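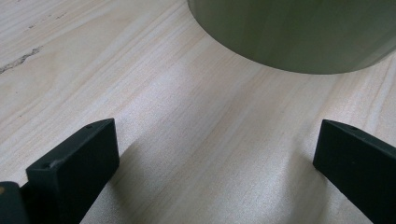

Chapter 4
Wooden Surfaces in Daily Use

A table top or worktop takes more wear than any other piece of timber in a house. Things are set down on it, dragged across it and left standing on it overnight. This chapter deals with how wood behaves under that treatment and how to look after it.

4.1 Reading the grain

Grain is the pattern left by the fibres of the tree. Where the fibres run straight, the lines lie close together and the board planes cleanly. Pale woods show every mark. A fine crack, a knot or a patch of dark specks stands out on a light board and may go unnoticed on a darker one.

Marks of this kind fall into two groups. Some were in the tree before it was felled. Others come later, from knocks, damp or heat. Run a fingernail across the mark. If the nail catches, the surface is broken and water can get in.

4.2 Standing objects

A heavy pot or canister with a hard rim rests its weight on a narrow ring. Lift it to move it. Grit trapped under the rim will scratch, and scratches across the grain show more than those that follow it.

Shona Morrison kept a record of worktops at the Kolham workshop, where 300 boards were left unfinished and 100 were oiled. Her notes are used in the exercises at the end of the chapter. The oiled boards were rubbed down first with 600 grit paper, always along the grain.

Before going on, you should be able to explain these words: fibre, knot, grain direction, finish.

4.3 Water and heat

Wood swells across the grain as it takes up water and shrinks again as it dries.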